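Jiston software catch-up, January

Present: Masanobu Uchida (planning), me (perception, and the notes again), two from tooling, and Skollen's integration person on the phone for the first half. Apologies from the Fukuda side, who had a clash.

We started at twenty past because the door code had changed, so if this reads as though we rushed the last items, we did.

1. Last time's actions

Mostly done! The log viewer now opens the long recordings without falling over, and Masanobu has merged his retry branch (finally, and with tests). The one still open is mine: writing up how the label names map between our list and Skollen's. I said I'd do it before the next meeting and I've been told that I said that last time as well. Carried over.

2. Wrist view and self-filtering

I took everybody through where the self-filter has got to. This is the bit of code that decides which pixels in the wrist view belong to our own arm, so the planner doesn't treat a finger as an obstacle and back away from it. The rigid parts are fine now. We know the joint angles, we project the model, we mask it out, lovely. The cover is the trouble. It bunches up into folds and the model thinks it's a plain tube, so there's a ragged strip along the edge that gets through as "unknown object, very near".
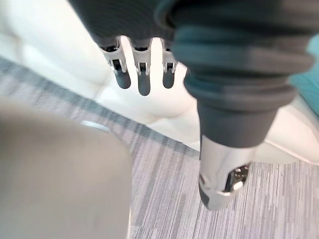
Wrist view: ribbed cover, three fingers and the metal wrist end against the white surface.

Masanobu asked why we don't just make the mask fatter. We could, and I tried 5 pixels of extra margin, but then we begin to lose real things close to the fingertips, and those are exactly the things we want to see. Pale fingers on a pale background don't help either, as the edge finder hasn't got much to hold on to. Tooling suggested learning the cover's shape from recordings where the arm moves about in free space and nothing else is near it. I rather like that and so did everyone else, so I'll have a go on a branch.

Agreed: keep the thin mask as the default, put the fat one behind a setting, and log which one was in use (we've been caught out by that before).

3. Planner, and the front edge of the seat

Masanobu's item. He ran the replay set over the new planner, 114 cases in all, and 111 came back with a plan inside the time limit. The three that didn't are all the same shape of problem: both arms have to come in low and close together, and the planner spends its whole budget swapping which one goes first. He showed us the search tree for one of them and it was a proper mess, back and forth and back and forth. His idea is to fix the order up front with a cheap rule and only open it up again if the first try fails. The Skollen end worried that this hides a real conflict, and there was a bit of to and fro, but we landed on trying it with a warning in the log.
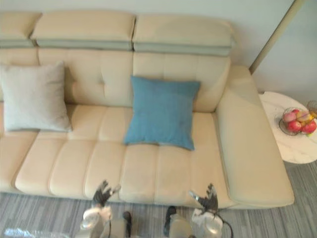

The cost map came up next, and I got a bit carried away on this one. At the moment anything soft and anything hard get the same clearance, and I think that's silly for a sofa job. The seat is all long stitched rolls with a rounded front, and two cushions are leaning on the backrest, so a gripper passing a few centimetres from any of that is no great worry. The glass bowl of fruit on the side table past the armrest is another matter, and I'd want a wide berth round it every time. Depth on clear glass is poor at the best of times, so I'd sooner the clearance came from the label than from the points. Masanobu is happy for the planner to read a per-label clearance if perception promises never to send an empty label. I promised. Somebody please remind me to write the check for it.

We also talked about whether the cable off the right wrist should be in the collision model. At present it isn't. It moves too much to model properly, so a padded box was proposed and nobody objected very hard. Masanobu will try it and see how many plans we lose.

4. Pakden release

Tooling want to freeze on the 11 open tickets we have now and take nothing new. I asked for one exception (the timestamp drift between the head and wrist streams) and got it after some grumbling. The drift is small but it smears the mask whenever the arm moves quickly, and I've wasted almost 5 evenings blaming my own code for it.

The build is also slow again. One suggestion was to stop rebuilding the message definitions every time, which sounds so obvious that I assume there's a reason we don't. Tooling to look.

5. Replay notes

We agreed that replay notes go in with the minutes from now on, so they don't get lost in the chat. First one follows, pasted as it was sent to me.

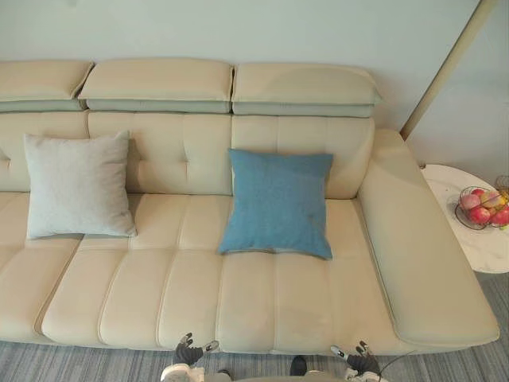

Replay notes by Tomoyo Ueda

I've been using the head view to check the label tracker, mainly on the two pillows. Grey and blue are far enough apart on the seat that they ought never to swap, so if they do it's our bug and there's no excusing it. The fruit is harder. It's piled up in a black wire basket in this view and the open rim breaks the outline into bits, so I'd like the tracker to treat basket and contents as a single thing until a task asks for one piece. Could we have a "group" flag in the label message? I'm happy to write it if perception will review.

(Yes to the review, that's me.)

6. Any other business

The shared drive is nearly full. Please clear out old recordings, and ask before deleting anything with Fukuda in the name.

Next meeting same time, new door code to be sent round beforehand.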